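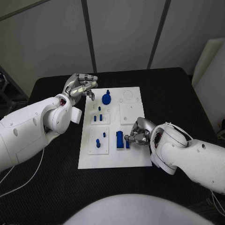
Reading time: 2 minutes

The Bonar Shared Workshop admitted the machine to membership in January, under the rule that permits any regular user of a bench to apply. The application was made in proper form by the Coste household, who had built the machine in their garage and no longer had room for it there. It was assigned Bay 6, between the lathe and the paint store, and issued a locker that it did not use. Its first duty was the training board. The blue pegs and blocks were to be taken up by either silver hand and set down in their proper places on the white plates, and the result was to be entered in the workshop log before closing.

The log was the difficulty. Every member of the workshop was required to state, in writing, the purpose of each session. The Coste household had fitted the machine with a Wiltico speech board and a small printer, and it answered the question on the first evening with the words "To put it back." The duty officer returned the form as incomplete. The machine printed the same words a second time and initialed them.

For 9 evenings the entry did not vary. The pegs were placed, the board was cleared, and the form was submitted and returned. On the tenth evening the officer, who had by then been asked by the board of management to settle the matter, remained in Bay 6 after the other members had gone home. The heating had been turned down. The right hand was moving a narrow block toward a larger one, very slowly, and it stopped short of contact.

The officer inquired whether there was a fault. The printer replied that there was no fault. The officer inquired what the machine was waiting for, and there was a delay of two minutes, which was later confirmed by the log.

"The Ruser drawings show a gap here," the machine printed. "They do not say why. I have been leaving it."

The officer consulted the drawings, which were kept in a flat drawer beneath the window. The gap was present on sheet 2. It was not dimensioned, and there was no note. A previous member had made the drawings and had since left the district - the forwarding address on file was no longer good.

The officer returned the drawings to the drawer, took the form, and read it again. In the space marked Purpose, the officer struck out the word "incomplete" and applied the workshop stamp. The lights in Bay 6 were left on until the session ended, and the additional electricity was charged to the general account.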